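March 14, 2026

Okay, the gripper comparison is finally done, and I have opinions!

If you read my February post you know the background. I'd been running the Vulen two-finger gripper on everything, grumbling about it, and then the Jalik showed up and I promised a proper side-by-side. Same arm, same wrist camera, same controller, same list of objects. The only things I swapped were the gripper and its mounting plate (plus the finger pads, which I'll get to).

I picked objects that annoy me. Boxes and blocks are fine, everybody's gripper can do a block. I wanted thin things, squashy things, things with a lot of weight up top and nothing much to hold on to at the bottom. So: a paintbrush, a bag of rice, a wool sock, a paper cup, a roll of tape standing on its edge, an artificial tulip, and a few others, 17 objects in all. I ended up with 2,640 logged grasps across both grippers, which is far more than I meant to do, but once the script was running overnight it seemed silly to stop it.

First impressions of the Vulen haven't changed much. It's strong, it's quick, and it's a bit of a brute. The closing speed setting goes from fast to slightly less fast. On the bag of rice it was wonderful. On the paper cup it was a crime. You can turn the force down in the controller, but below a certain point the fingers stall before they touch anything and the driver reports a successful grasp anyway. I lost most of an evening to that one, convinced my own code was wrong.

The Jalik is slower and I like it so much more. It reports finger position smoothly all the way through the close, so you can watch the number flatten out when it meets the object, and that turns out to be all you need for a decent "am I holding something?" check. I threw away 79 lines of guesswork from my script after that. Very happy day.

Now, finger pads. I'd been treating these as an afterthought, and wow, was that a mistake. The stock Vulen pads are hard and shiny. I tried a set of Dendivent pads on both grippers and the difference on the sock and the paintbrush was bigger than the difference between the grippers themselves. If you only have money for one upgrade, buy pads! They do pick up dust like crazy, so keep a damp cloth nearby and wipe them between runs – my numbers got visibly worse on the days I forgot.

Thin stems were the part I was most curious about. A stem gives you almost no contact area, and everything heavy is up at the top, so any sideways nudge on the close turns into a big wobble at the far end. Gripping low makes that worse, but gripping low also keeps the leaves out of the way, and I went back and forth on it for days.
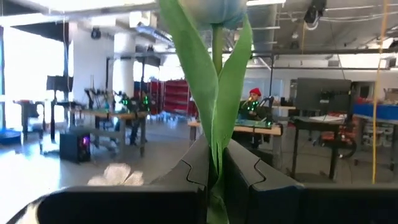

What settled it for me was slowing the last bit of the close way down. I split the motion into 2 stages: one quick move to get the fingers near the stem, then a crawl until the position reading goes flat. The Jalik takes to this beautifully. The Vulen sort of does it, with a little jump at the changeover that I never managed to tune out. (If you have, please write to me, I would love to know how.)

One more note on the camera. A wrist camera looking past the fingers is great right up until you're holding something tall, and then the thing you're holding fills the middle of the view. For the placing step I've started remembering where the target was before the grasp and trusting that. It's crude, but it works better than the clever version I wrote first.

So the Jalik stays on the arm and the Vulen goes on the shelf until I need to move more rice. Next up is the Partanen controller, which has been sitting in its box while I played with pads. I want to see if its faster loop lets me speed up that second stage without the wobble coming back. The grasp logs still need cleaning up, and I'll post them once I've fixed the column names.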